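Speaker notes, Wurkbridge session, 6 July 2018
Talk length: 20 min plus questions

Start with the sorting bench at Climine. Before the arm went in, a shift meant picking up 4,000 pieces and setting them down again. Bowls, knobs, turned parts, odd shapes. People rotated every 90 minutes and still went home with sore wrists.

Say clearly that no one lost a job over it. Also say that the jobs are different now, and that some people liked the old one better. Don't skip this. The group from Priltari will ask.

Next, what the work is. Most of the room will picture a car plant. Ours is small items with uneven shapes, and two fingers that have to close on them. Leave the slide up while you talk.

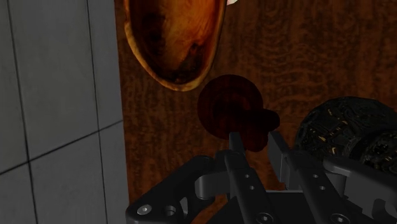
Slide 4. Simulated view from the gripper, with a dark round piece at the fingers and a wooden bowl beyond it.

Point out the round piece. It has a lump on one side, so where the fingers close matters. A person adjusts without thinking. For the arm, someone has to work out the approach and try it in simulation first. At Climine that someone is now a former bench worker.

Go through the 3 changes in order:

Training. Two weeks off the bench, paid. The first group got less and it showed.

Pace. The arm doesn't slow down after lunch. People felt they had to keep up with it, so the supervisors in June moved the inspection table to the other side of the aisle. Complaints dropped.

Talk. The old bench was where people heard the news. Now two people work far apart. Kan brought back a shared break and it helped a bit. I don't have a full answer here, so say so.

Pay question will come up. Operators moved up one grade. Inspectors didn't. It is still under discussion.

If time is short, drop the pay part and take it in questions.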